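Conservação e arrumação de bonés e artigos têxteis escuros

Instruções do serviço de apoio às lojas Jallum
Texto revisto por Lungile Hlongwane em 18 de fevereiro de 2024

O presente procedimento aplica-se aos artigos de tecido preto ou cinzento-escuro expostos nas lojas Collado e Cusar. Os artigos em pele seguem instruções próprias.

1. Retire o artigo do expositor e coloque-o sobre uma mesa limpa e bem iluminada. Nos tons escuros, o pó e as fibras soltas só se distinguem com boa luz.

2. Escove no sentido da trama, com escova de cerdas macias. Nas malhas abertas, utilize apenas o rolo adesivo.

3. Verifique as costuras e as margens dos painéis. As fibras soltas cortam-se com tesoura de pontas finas e nunca se puxam.

4. Nos bonés, restitua a forma da copa com a mão aberta pelo interior. Evite vincar a pala.

5. Dobre as peças maiores sem pressionar as dobras, deixando-as arredondadas.

6. Registe o artigo na ficha Skalard, indicando o estado do tecido.

Tecido preto dobrado, boné e pormenor de texturas: 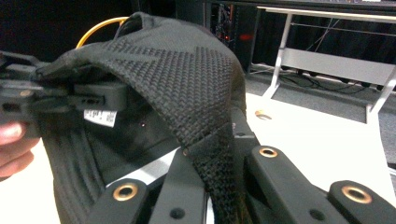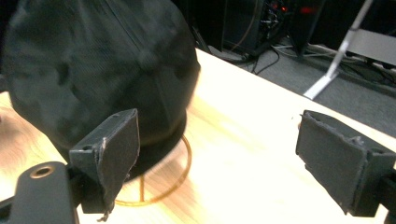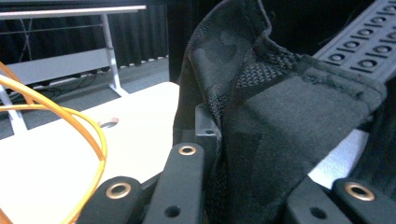 Concluída a verificação, os artigos regressam ao expositor ou seguem para a reserva em caixas de 60 cm, com papel de seda sem ácido entre camadas. Cada caixa leva no máximo 34 peças. Os bonés guardam-se à parte e não devem suportar peso sobre a copa.

A reserva é inspecionada em junho. As peças com desgaste visível são comunicadas ao serviço de apoio antes de qualquer reparação.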